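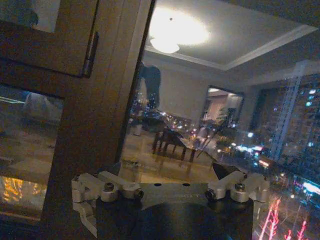

Photo: Farzana Mengal / Rullell

Section 4. Fitting the inner panel to a wooden window

The Rullell 133 is a clear inner panel held to the window frame by a magnetic strip. It cuts drafts and street noise and can be taken down in summer. Read this section through once before you open the strip packet. The adhesive grips hard after the first minute and does not like to be moved.

Before you start

You will need the panel, the white strip (frame side), the black strip (panel side, already attached), a tape measure, a pencil, a sharp knife, and a clean cloth. A second person is needed for any panel taller than 100 cm.

Paint or varnish on the frame must be fully hardened. Allow 11 days after painting. Oiled or waxed wood must be cleaned with the wipe marked A and left to dry, or the strip will peel.

CAUTION: Do not fit the panel over a window that serves as an emergency exit.

CAUTION: The panel edges are not polished. Wear gloves when lifting.

4.1 Marking the frame

1. Close and lock the window.
2. Measure the opening at the top, middle, and bottom. Old frames are often out of square. Use the widest measurement.
3. Hold the panel against the frame and check that it overlaps the wood on all sides.
4. Mark the corners lightly in pencil. Check the top line with a level.

Note: If a handle sticks out past the face of the frame, stop here and order the deep spacer, part 1731. The panel must not rest against the handle.

4.2 Attaching the strip

5. Wipe the frame along the pencil lines and let it dry.
6. Cut the white strip to length, one piece per side. Cut the ends square, not mitered.
7. Peel back a short length of the backing and set the strip at a top corner. Work down or across, pressing as you go. Do not stretch it – stretched strip shrinks back later and leaves gaps at the corners.
8. Press the whole strip again with the cloth. Wait one hour.

4.3 Hanging the panel

9. Peel the protective film from both faces of the panel.
10. Bring the bottom edge in first and let it catch on the strip.
11. Tilt the panel upright until the sides and top pull in.
12. Run a hand along each edge. A loose spot can be pressed closed. If it opens again, see Section 7.

Checking for double reflections

With the room lights on after dark, the inner panel and the window each give their own reflection. A small offset between the two is normal. If straight lines look wavy in the panel, it is bowed. Take it down, lay it flat overnight, and repeat steps 10 to 12.

Note: Light mist between the panel and the glass may appear during the first week. Open the panel on a dry morning, wipe the glass, and close it again.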